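About Hidayat

Hidayat is a textile care and bed-making school. We teach people who look after sleeping rooms for a living: guest house staff, hostel teams and live-in home helpers. The school was set up by Tatiana Kuruc and Hakim Khoo, who had both run laundry operations and wanted a course that dealt with finished rooms as well as washing.

What we teach

The basic course has 12 units. The first four cover fibre types, wash temperatures, drying and pressing. The next five cover the bed itself: mattress protection, fitted and flat sheets, duvet covers, pillows and bolsters, and top layers. The remaining units deal with storage, stain records and room checks. Each group is limited to 2 learners per bed, and all practical work is assessed on a full-sized bed.

Practice rooms are furnished as bedrooms. Duvets, cushions and curtains come in mixed colours and prints, as they do in the houses our learners go on to work in. Plain white hotel linen is covered in unit seven only. 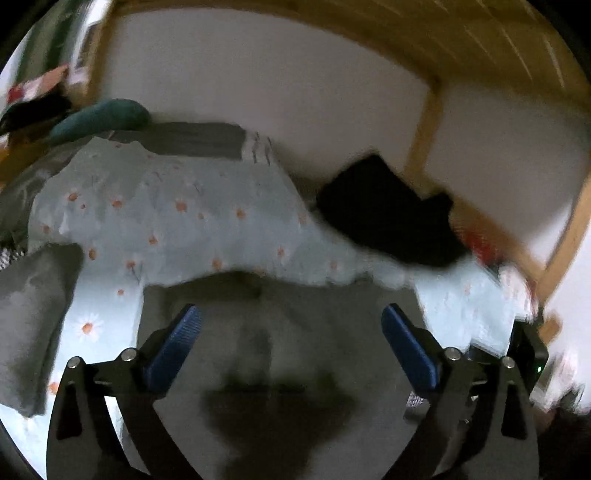

Practice room: daisy-print duvet, teal bolster and dark grey pillow.

Duvet hang is measured from the top of the mattress to the hem, at both corners and at the midpoint of each open side. The hem should clear the floor. Learners record the three readings on the room sheet before any cushions are placed. Bolsters are checked for even filling along their length and for seam twist. Patterned cushions are matched to the inventory by cover code.

Materials and testing

Stock is held in the Trotura store, next to the wash room. It contains some 400 items, each with a sewn-in label giving the fibre content, date of issue and wash count. Cotton covers are inspected at 50 washes and either returned to use, moved to the repair bench or cut down for cloths. Repair is run by Dewanti Rahman, who also teaches the hand-sewing unit.

Staff

Tatiana Kuruc: head of school, fibre and wash units
Hakim Khoo: stores and purchasing
Sekar Lumenta: bed units and assessment
Nabila Lumenta: admissions and employer contact
Dewanti Rahman: repair and hand sewing

Admissions

The main intake is in May. No previous training is required. Applicants should be able to lift a double mattress at one corner and stand for a full morning session. Employers who wish to send a team should write to Nabila Lumenta, stating the number of rooms and the bed sizes in use.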